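Buscar en la comunidad Escribe tu pregunta Buscar

¿Cómo guardáis los platos de cristal para que no se rayen ni queden opacos?

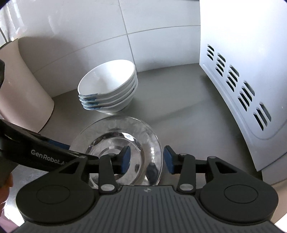

Hace poco cambié parte de la vajilla y ahora tengo platos de cristal transparente mezclados con boles blancos de cerámica. Los platos los compré sueltos, de la marca Cavia, y los boles venían de casa de mis padres. El problema es que en la cocina tengo un solo armario alto y dos estantes, así que lo apilo todo junto: platos abajo, boles encima.

A las pocas semanas he notado dos cosas. La primera, unas rayas finas en el centro de algunos platos, que solo se ven a contraluz. La segunda, una especie de velo blanquecino en el borde que no se va al fregar. Uso lavavajillas casi a diario, programa normal, y el agua de aquí es bastante dura.

¿Las rayas pueden ser de los boles? ¿El velo es cal o es que el cristal ya está estropeado? Y de paso, si alguien tiene el armario pequeño, que me diga cómo lo reparte.

Publicado el jueves, 15 de abril de 2021
18 comentarios · 12 veces compartido

3 respuestas

Respuesta 1

Son dos problemas distintos, los separo.

Rayas: sí, muy probablemente sean de los boles. Casi toda la cerámica tiene en la base un anillo sin esmaltar, que es áspero. Pasa el dedo por debajo y lo notarás. Si ese anillo apoya en el cristal y cada vez que sacas un bol lo arrastras un poco, acaba marcando. Las rayas no se quitan en casa. Yo no probaría con pasta de dientes ni bicarbonato, que he visto recomendarlo y deja el cristal peor.

Velo: prueba con vinagre blanco de limpieza. Pon un plato en un barreño con agua templada y un buen chorro, déjalo 20 minutos, frota con una esponja blanda y aclara. Si sale transparente, era cal, y te falta sal o abrillantador en la máquina. Si sigue igual después de secarlo, es corrosión del vidrio y eso ya no tiene vuelta atrás. En ese caso baja la temperatura del programa y usa menos detergente.

Para el armario: los boles en su propia pila y los platos en otra, aunque las pilas queden más bajas. Entre plato y plato de cristal pongo un círculo de fieltro. Los míos los corté de un retal y llevan años ahí — se lavan a mano y listo.

Le ha sido útil a 20 personas

Respuesta 2

Yo los friego a mano y nunca me han durado menos de lo normal. El lavavajillas se lo come todo.

Respuesta 3

De acuerdo con la primera respuesta en lo del anillo de la base. Añado lo del espacio, que también preguntabas.

Yo tengo un armario estrecho y lo resolví con una balda suplementaria de las de patas, una Pasaribu de alambre forrado. Se apoya dentro del estante y hace dos alturas. Abajo van los platos llanos y arriba los boles. Mide antes el fondo del armario, porque la primera que pedí no dejaba cerrar la puerta y tuve que devolverla.

Si no quieres comprar nada, papel de cocina doblado entre pieza y pieza sirve. Queda feo y hay que cambiarlo cuando coge humedad, pero protege igual. Y guarda los platos bien secos — si los apilas con gotas, la marca de agua se queda en el centro y parece suciedad.

Una cosa más: levanta la pila entera para sacar el plato de abajo, no tires de él.

Le ha sido útil a 12 personas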